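3.2 Bottles, colours and contents

The household survey left us with a plain problem. People who keep several medicines at home tell them apart by more than the printed label, and many told us that they seldom read the label at all once a bottle had been in use for a week or two. Of the 2,341 diary entries collected, a large share mention the colour of the bottle or of what is in it before any name or dose. Typical entries read "the red ones", "the tall brown bottle" and "the one with hardly any left". We took these entries as the starting point for the choice of materials.

Bottles were chosen to differ in tint and size while staying within the range that a person might reasonably have at home. Amber is the most familiar tint and was kept as the base case. Clear, pink and blue-green bottles were added so that tint could serve as a cue on its own. Caps were left plain. Earlier work at Inga had used printed caps, and Puma (personal communication) warned us that participants then looked at the cap and ignored everything else.

The contents were placebo sweets and empty capsules in several colours. No real medicine was used at any point. Fill levels were kept low, because the diaries suggest that confusion is most common towards the end of a course, when a few tablets lie at the bottom of the bottle and can be seen only through the lower part of the wall. Amber plastic alters the colour of what is inside it. Yellow and orange contents remain fairly easy to pick out, but red ones darken, and two people looking at the same bottle may well give different names to the colour. We therefore recorded the colour of the contents twice, once poured out on a sheet of white paper and once through the wall of the bottle - the second record is the one used in the analysis.

The bottles were set out upright on a wooden table with gaps of uneven width between them. An even row was tried in the pilot and dropped. In an even row, participants remembered a bottle by its place and could name it with hardly a glance at the thing itself. With uneven spacing, and with some bottles standing partly behind others, they had to go by size, tint and contents.

Putting away was done into a clear plastic container. A clear one was preferred to the white Cavus boxes used in the pilot, in which bottles were often put away twice over in the written record. With see-through walls, whatever has gone in can still be checked from the side (Figure 3).

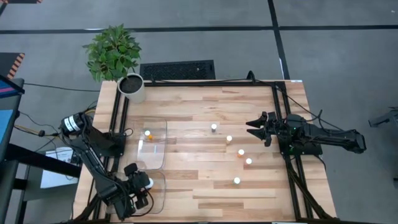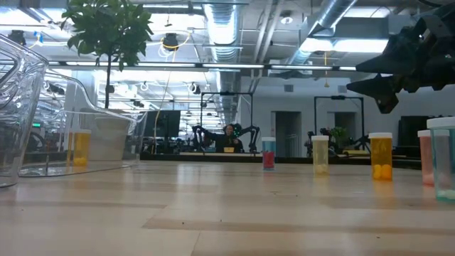
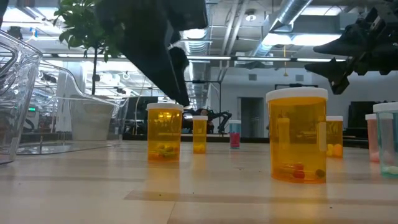
Jenix Studies in Home Storage 20 - page 500

Figure 3. The wooden table with items set out. First: a small white-topped item with an orange base inside the clear container. Second: bottles in several tints, one of them with red contents and a blue-white cap. Third: a tall amber bottle with smaller ones to either side and behind.

The bottle with red contents was named correctly more often than any other, whatever its neighbours were. Pairs of amber bottles with yellow contents gave the most trouble, and size helped only when the two stood at a similar distance from the person looking. These pairs are treated separately in Section 4.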